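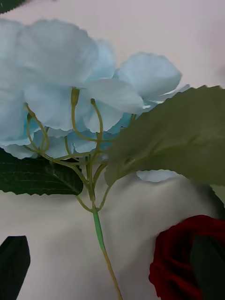
阅读时间:4分钟

我妈开了半辈子花店,所以朋友约我八月去看Poronance的开放日,说那边在让机器人学插花和收拾桌子,我想都没想就答应了。报名表上排我前面的有41个人,到了现场还要换拖鞋(我的袜子破了个洞,尴尬!)。

先说路。从地铁口出来要换一趟接驳车,坐11站,下车还得穿过一个卖轮胎的院子。导航在院子里转了三圈,最后是门卫大叔给我指的楼梯。二楼走廊摆了茶水和一种很硬的芝麻饼,我吃了四块。

带我们参观的是Emlyn Lewis,中文说得比我老家的亲戚还溜。他一上来就讲,别指望今天看到机器人给你们做饭,他们这阵子在磨的就是“拿一枝花,放到该放的地方”。旁边一位大哥小声嘀咕:就这?我当时差点跟他吵起来。你去花店干一天试试!把一枝带叶子的花从一堆花里抽出来,不带出旁边的,不把花头捏扁,新来的小妹我妈都要教好几天。

用的都是仿真花,这个我很理解,真花哪经得起这么练。不过仿真花也有自己的脾气,叶子爱从杆子上滑下来,绣球那种大花头一挤就互相勾住。我妈店里过年也卖仿真的,每回理货我都想哭。

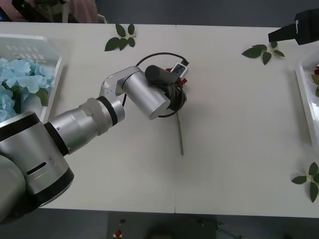
我问Emlyn,对机械臂来说最难的是哪一步。我猜是夹,他说夹住还算好办,麻烦的是夹住以后:花杆又细又长,夹的位置差一点,另一头就偏出去老远,要往篮子里放的时候全得重新对。他还说,人手拿花的时候手指一直在偷偷调整,自己根本不知道。我回家拿筷子试了一下,还真是。

项目内部叫Cotitov,听着像感冒药。他们墙上贴了一张进度表,到我们去的那天已经练了1379次,我问成功率,Emlyn笑笑说看你怎么定义成功。花进了篮子但是掉了片叶子,算不算?我妈肯定说不算。做软件的那个姑娘说算。两个人要是坐一起能聊一下午。

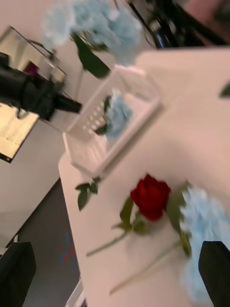

收拾这件事,我觉得离进家门还早。我们家客厅那个乱法,跟这种台子没法比,台子好歹是白的、平的,东西也就那几样。可就算这样也够它忙的:红玫瑰和浅蓝色的花挨在一起躺着,两根杆子差不多朝着一个方向,小篮子外头还落着一小枝绿叶。换成我,一把全抓起来塞进去完事,机器就得先想好拿哪一枝。那枝绿叶要不要管?我问了,Emlyn说这取决于任务怎么写,没写就不管。这话我老公也说过。

同行有个开便利店的老板问得最实在:能不能帮我理货架?Emlyn说,方盒子、瓶装水,位置固定的话,可以谈;软的、带包装袋的、客人随手乱塞的,再等等。老板又问多少钱,他没接,只说隔壁Quintanilla那边在做租赁,可以去要份资料。资料我也顺手拿了一份,最便宜的一档写着每天289元,不含安装。我请个钟点工还能顺便聊聊天呢。

楼下Huvow的展位在发小礼品,排队太长,我没去,有点后悔,听说是个挺好看的帆布袋。

要问我家务机器人现在行不行,我的感觉是,单独一个动作、慢慢来、旁边有人看着,可以期待一下。让它顶花店情人节那天的班?我妈听完就一句:“让它先来给我打刺。”我把这话发给了Emlyn,他回了个捂脸的表情,说打刺不在今年的计划里。

想去的朋友记得穿双好袜子,接驳车末班是下午五点半,我那趟差点没赶上。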